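Talks > Language Learning > Speaker Notes

Getting Adults to Talk in Class
4 min read

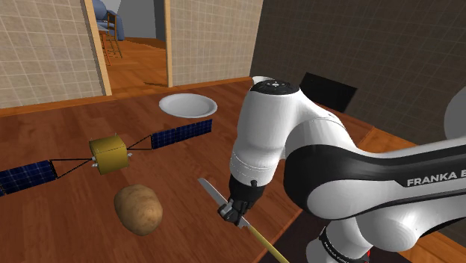 OK, start with the Loria evening class. I had 48 adults on the list, roughly half came back in May, and I blamed the textbook (it was me, I talked too much!). So tell them about object talk. Say "plate," "potato," "knife," like the things on and over that brown table, and let pairs build a story for ten minutes before you fix any grammar. My Rosska group got a whole divorce out of one potato.

Pause for laughs. Then the word list: 1,243 entries, and we used maybe 200. Ask who still hands out lists. Wait for hands.

Skip the Mac Suibhne bit if we're short on time.

Related
Teaching Shy Beginners at Rurus
Do Word Lists Work?
Homework Adults Will Do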